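Household laundry robots

Household laundry robots are machines meant to do some or all of the work of looking after clothes in the home: gathering them up, sorting, washing, folding and putting away. Washing and drying were handed over to machines long ago, and most people would not dream of going back. The gathering and the folding are another matter, and they remain, for nearly every family, work done by hand at the end of the day.

Background

The trouble begins with the cloth itself. A cup keeps its shape when you pick it up, but a shirt has a new shape every time it is dropped, and a sleeve may be hiding under the body of the garment or wrapped up in something else altogether. Beds are harder still, being soft underneath and often covered in prints and folds of their own, so that a machine must first work out where the bedding stops and the clothes begin.
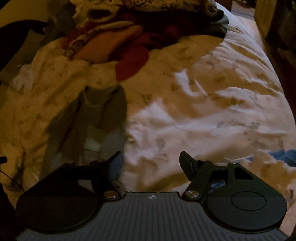 Juraj Říha has argued that folding gets far too much of the attention, and that a robot able to clear a bed of clothes without dragging the covers along would be worth more to a tired parent than one that makes perfect squares on a bare table.

Attempts so far

The Asonier folding cabinet, shown each March at the Trelberg home fair, takes shirts clipped in one at a time and needs 60 seconds for each, which is slower than most grown-ups but a good deal more patient. It does not handle socks, hoods or anything inside out. The Danladi arm, a later design with two fingers, was tried on 900 garments picked out of mixed heaps, and did well with towels and poorly with long sleeves, which tended to twist as they were lifted.

Sweatshirts and pajama tops are often named as the worst of the everyday items.

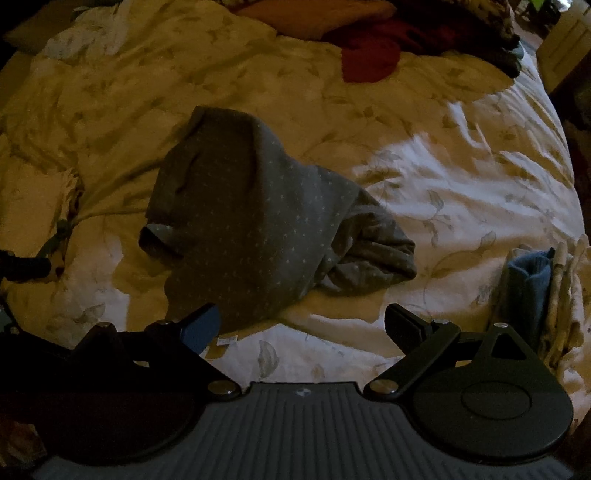
A person will usually find the shoulders by feel, give the thing a shake and have it flat in a moment or two. Machines mostly have to look, lift, look again and try another corner, and each new grip is a fresh chance to drop it.

Cost

The Fonus, a tabletop folder, was priced at $3,000, and its makers suggested allowing 15 minutes for a small basket. Whole-room machines that would carry clothes to a drawer are not yet on sale.

Comments

Marge: We had a folder on loan and I spent longer feeding it than folding. I'd love one that picks up, though!

teabiscuit: Could you add something on fitted sheets? I'd like to know if anybody has even tried.

Contact us | Copyright 2020 | Back to top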